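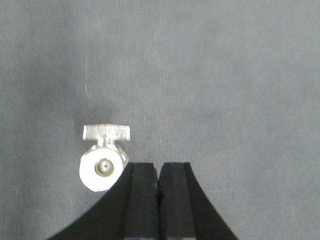 A small silver-coloured metal fitting on grey fabric.

Home | News | Boxing | Results | Clubs | Contact

July 28, 2019

Well, we've got ourselves a rematch! Brarnow and Storley boxing clubs have agreed to go again over a full team card, and I couldn't be happier, having spent most of July telling anyone at the gym who'd stand still long enough that it had to happen.

If you missed the first one, Storley took it by a single bout at the Sowerby hall, and it came down to the very last fight of the night. A split decision in the women's welterweight, three rounds, and I had it the other way (I'm a Brarnow member, so take that for what it's worth). The crowd was officially 403, and I think every one of them had an opinion on the way to the car park. Mine lasted the whole drive home.

This time they're off to Latham, to the old showground pavilion, with room for a lot more people and a proper raised ring in place of the one at Sowerby that sags in the blue corner. Both clubs have put money in and there's $3000 set aside to cover the ring hire, the doctor and the officials. The date isn't locked in yet. I'm told they want it before the state titles so the kids can use it as a tune-up, and the pavilion has a couple of free nights to pick from.

What I'm really looking forward to is the heavyweight bout, and I mean really looking forward to it. The first meeting was called off on the morning when Brarnow's bloke failed his medical with a cut over the eye that hadn't closed up. He's been cleared to spar again, and I've watched him on the pads twice this week. His jab looks sharper and he's stopped dropping his right hand on the way out, a habit that used to drive me up the wall. Storley's man is the bigger puncher, though, and he's 37 now with plenty of ring time behind him. He won't be rattled by a noisy crowd.

There'll be juniors on first, as usual, and the two clubs are still haggling over weights for the light-middle. Storley want it at a catchweight. Brarnow don't. I reckon they'll meet in the middle and both sides will grumble.

Tickets go through the clubs once the night is confirmed, with under-twelves free if they're with an adult. If you want ringside, put your name on the sheet at either gym early, as those went in an afternoon last time and I ended up behind a pillar. I've already put mine down at Brarnow, second line from the top.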